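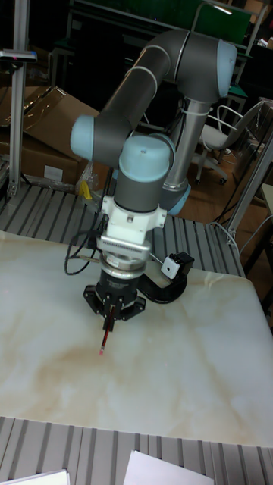 A pencil in the gripper, eraser end down.

List Home | Archive | Prev by Thread | Next by Thread | Post | Help

August 2018

To: the Hamport home automation list
Re: can they do chores yet?

> My sister keeps asking me when she can buy something that folds the
> towels and wipes down the counters, and I never know what to tell her.
> You folks have been at this a while. Are we talking 3 years? 8? Or
> should she just go ahead and fix the dryer?

Oh, fix the dryer, please! And tell her I asked the same thing back in May, when my own dishwasher quit and I was standing at the sink with my sleeves rolled up, feeling very sorry for myself and thinking hard about the future.

I've been chewing on your question all week, and where I keep landing is the pencil. Think of how many little jobs come down to holding a stick by the right part and putting the other end where you want it: a pencil, a paintbrush, a bottle brush, the spatula you use for eggs. You and I pick one up and roll it around in our fingers until it sits right, and we never give it a thought. A gripper with stiff fingers has to take the thing as it finds it, and if the wrong end is facing down, somebody has to plan for turning it over.

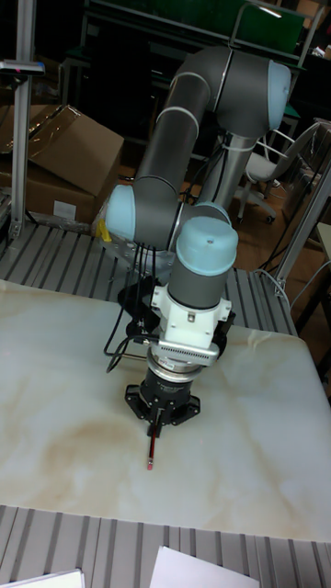

Then there's the pressing, which I think is the harder half. Rub too lightly with an eraser and you've only smeared the line, rub too hard and you've crumpled the paper (my grandkids can do both on one page). Wiping a counter is the same job with a bigger eraser, when you think about it, and so is scrubbing a pan.

The Lalletti shop over in Hususov has a machine that loads trays, and it is a joy to watch, but every tray is the same tray and it comes down the belt the same way up. I'd trust it with 2000 of those before I'd trust it with one sink of my dishes after Sunday supper.

So my guess for your sister is 7 years for the counters, if they're clear to begin with, and I wouldn't care to guess on the towels at all. Somebody from the Akpalu group may well be more hopeful than I am, and I'd love to hear it if so. Do let us know what was wrong with the dryer, too. If it's the belt, that's an easy one, and I still have the instructions I used on mine.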